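Guides > Parley Pantry List > Getting started > Part 3: Setting up your zones

Part 3: Setting up your zones

By now you should have Parley installed and your household created. If the app is still showing you the gray welcome page, go back to Part 2 and finish pairing your phones. I'll wait! Zones won't save until at least one phone is paired, and I lost a whole evening of typing that way.

A zone is just a place where food lives. The fridge is a zone, the freezer is a zone, and so is that one high shelf with the birthday candles on it. Parley comes with three (Fridge, Freezer, Dry) and you can rename any of them or add your own.

Adding a zone

1. Open the Parley menu and tap Zones.
2. Tap the plus sign at the bottom of the list.
3. Type a name. Short names are better here — you get up to 80 characters, but the shopping screen only has room for a word or two.
4. Pick an icon. I've never found one that looks like a cellar, so mine is a moon.
5. Tap Save and wait for the little tick.

Note: If you have the older Pruris shelf tags, don't scan them yet. They get their own step in Part 4, and scanning one early makes a zone called "Unnamed" that you'll have to delete by hand.

Open containers count too

People write to me asking if a zone has to have a door. It doesn't! Baskets, bowls, crates and the bag hanging on the back of the kitchen door all work fine. Anything that sits out on a counter or a desk can be its own zone, or you can lump the lot together as "Out." 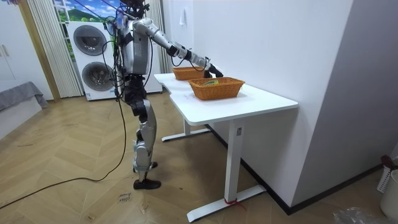 Fig. 3-1. Wicker baskets on a white desk.

I'd lump them together for the first couple of weeks. You can split a zone later without losing anything (hold your finger on its name, then tap Split), but joining two zones back together wipes the use-by dates in the second one. This has been on the fix list since July and I'm still grumbling about it.

Matching the name to the label

Whatever you write on the real thing should be what you type in the app, letter for letter. Parley's voice search is pretty picky. If your paper says one thing and your zone says another, you'll be standing there with a bag of pears saying "fruit, fruit, FRUIT" at your phone while it offers you fruit tea. 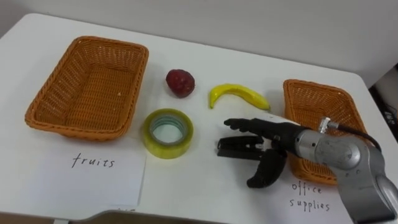
Fig. 3-2. Handwritten label reading "fruits."

6. Write your label first, on paper or tape or whatever you've got.
7. Go to Zones, tap the name, and type it in the same way. Plural stays plural. Capitals don't matter.
8. Tap Test Voice and say the name once at normal speed.
9. If the app repeats it back correctly, tap Keep. If not, tap Add Nickname and say it again, and it'll learn your version too.

You get three nicknames per zone. I use all of mine on the freezer, which everyone in my house calls something different.

Caution: Don't use the name of a food you also track as an item. A zone called "Rice" with rice in it will confuse the shopping list, and you'll end up buying rice every week.

Starting a zone from empty

You can do your first count with everything in place, but I think it's easier to take it all out, set the zone to Empty, and add things as you put them back. 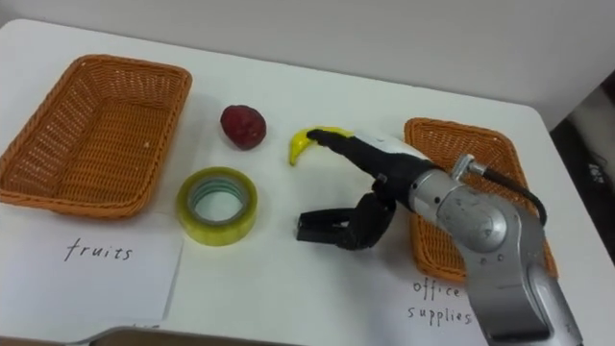
Fig. 3-3. Larger basket, empty, with its label in front.

10. Tap the zone, then tap Set to Empty. The bar turns white.
11. Pick up an item, find it in the starter list, and tap Add. The starter list has 136 foods in it, mostly everyday stuff.
12. If yours isn't on there, tap New Item and give it a name. Leave the size box blank for loose produce.
13. Keep going until everything's back, then tap Done.

Note: Parley saves after every item, so you can stop for dinner halfway and pick it up again. Only tap Done when you mean it — Done starts the use-by clock on everything in that zone.

If the bar stays gray after you set a zone to Empty, someone else in the house has it open on their phone. Ask them to close it and try again. Restarting the app doesn't help with this one.

Last updated 6th October

Related guides
Part 2: Pairing your phones
Part 4: Scanning Pruris shelf tags
Moving your list over from Flukport
Using a Golob kitchen scale with Parley
Why is my use-by date wrong?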